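Visita a Pasden: una jornada de puertas abiertas con una parada de emergencia

Llegué a Pasden poco antes de las diez, con el folleto doblado en el bolsillo y pocas ganas de dejarme convencer. He estado en suficientes jornadas de este tipo para saber cómo van: café, vídeo con música de piano, un brazo que coge un vaso, aplausos. El programa prometía «robots domésticos fiables para la cocina cotidiana», y la palabra fiables aparecía 11 veces en cuatro páginas. Las conté en el tren.

El centro ocupa una nave reformada a las afueras de Imcombe, a veinte minutos a pie de la estación si uno no se equivoca de rotonda. Yo me equivoqué. Dentro hay varias cocinas montadas como pisos de verdad, con sus azulejos y sus enchufes mal colocados, y en cada una trabaja un equipo distinto. Nos repartieron en grupos y al mío le tocó empezar por Flunholm, el proyecto que se dedica a fregar, escurrir y guardar vajilla. Era lo que yo quería ver, porque de Flunholm se había hablado bastante desde el incidente de julio.

Lo del incidente lo resumo como nos lo contaron, que fue después de que alguien del grupo preguntara, y no antes. El brazo estaba sacando platos de un escurridor. Cerró la pinza, el sistema dio el agarre por bueno y se levantó. El plato no venía del todo suelto: se había quedado trabado con el alambre. El brazo siguió subiendo con el plato y con medio escurridor detrás, hasta que todo se soltó de golpe. Había una persona al lado, dentro de la zona que en teoría debía estar despejada. Acabó con un corte en el antebrazo y el suelo lleno de loza.

La explicación oficial es que falló «la confirmación de agarre». A mí me parece una forma muy amable de decirlo. El programa, que se llama Tu (pronunciado como el pronombre, y sin tilde, lo preguntamos), solo miraba si los dedos se habían cerrado sobre algo y si ese algo tenía un grosor razonable. No miraba si pesaba más de lo que debía pesar un plato. El sensor de fuerza de la muñeca estaba montado, conectado y registrando datos. Sencillamente, ninguna línea del programa lo leía en ese tramo del movimiento. Eso, en mi barrio, se llama dejárselo sin hacer.

Nos enseñaron la gráfica. La curva de fuerza sube, sigue subiendo y dibuja una loma que se ve desde la última fila. Luego cae en vertical. Pregunté cuánto tiempo había durado aquello y la respuesta fue tres segundos. En 3 segundos se puede parar un brazo muchas veces.

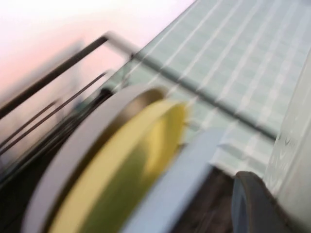 También quise saber por qué había una persona dentro de la zona. Aquí la conversación se puso más espesa. Existe una alfombra de presencia que detiene el brazo si alguien la pisa, pero se había puenteado por la mañana para poder recolocar la vajilla entre intento e intento sin rearmar el sistema cada vez. Lo entiendo: rearmar es una lata, hay que salir, pulsar, esperar y volver a empezar. Lo he visto en talleres de chapa, en panaderías y en un almacén de bebidas, y siempre se puentea lo mismo por el mismo motivo. Lo que me cuesta más es que el puente no encendiera ninguna luz, ningún aviso en la pantalla, nada. Quien llegó por la tarde trabajó convencido de que la alfombra funcionaba.

Los cambios que han hecho desde entonces son estos, tal como los apunté:

El sensor de la muñeca se lee durante toda la subida. Si el tirón supera lo esperado para una sola pieza, el brazo se detiene, afloja y baja.

La velocidad de extracción se ha reducido a la mitad mientras el plato sigue entre los alambres. Fuera del escurridor vuelve a la normal.

La alfombra ya no se puede puentear desde el armario. Hace falta una llave, y con la llave puesta el brazo solo se mueve en modo lento.

Cada parada queda registrada con su causa, o con la casilla «desconocida», que según nos dijeron se usa más de lo que les gustaría.

Son medidas sensatas. También son medidas que cualquiera que haya pasado por una línea de montaje habría pedido el primer día, y me habría gustado oír a alguien reconocerlo. Se habló mucho de «aprendizajes» y poco de quién firmó la puesta en marcha.

Después vino la demostración, y aquí debo ser justo. El brazo trabajó un buen rato sin percances visibles. Va despacio, se acerca, duda, corrige un poco el ángulo y cierra. En uno de los intentos se paró a mitad de subida. La pantalla marcó exceso de tirón, la pinza aflojó y todo volvió a su sitio sin ruido. Hubo aplausos, y esta vez los di yo también. Era la primera vez en la mañana que veía algo pensado para fallar bien.

Ahora, las cifras. Según el panel de la entrada, Flunholm lleva más de 2000 extracciones desde la modificación, sin daños a personas. Pregunté cuántas se habían hecho con vajilla mojada y me dijeron que ese desglose no lo tenían a mano. Un plato que escurre resbala de otra manera, y la gente no suele pedir ayuda para guardar platos secos que ya están ordenados. Tampoco había desglose por tipo de escurridor. Con uno de alambre más cerrado, o con las púas dobladas como las del mío, no sé qué pasaría – y me quedé con la impresión de que ellos tampoco.

Otra cosa que anoté: el umbral de tirón lo fijaron a mano, probando. Si se pone bajo, el brazo se para cada dos por tres y alguien acabará subiéndolo por aburrimiento. Si se pone alto, volvemos a julio. Pregunté si el valor estaba protegido contra cambios y la respuesta fue que «de momento lo gestiona el equipo». Es decir, que no.

El resto de la visita fue más ligero. Vimos una mesa de pruebas para cubiertos, que ese día no funcionaba por un cable, y una sala de repuestos con pinzas gastadas colgadas en fila, que a mi gusto era lo mejor del edificio. En las gomas de los dedos se lee bastante bien qué se ha agarrado y con qué mala idea. No la incluía el recorrido, había que pedirlo.

Para quien quiera ir: la próxima jornada admite grupos de 24 personas, hay que apuntarse por la web de Pasden y conviene llevar calzado cerrado, que nos lo recordaron en la puerta y dos asistentes se quedaron detrás de la mampara. El informe del incidente se puede consultar en recepción, en papel y sin llevárselo. Son pocas páginas y el anexo con las gráficas es lo que merece la pena. Me faltó tiempo para copiar la tabla de umbrales, y he escrito pidiéndola junto con el desglose de vajilla mojada. Por ahora solo me ha llegado el acuse de recibo.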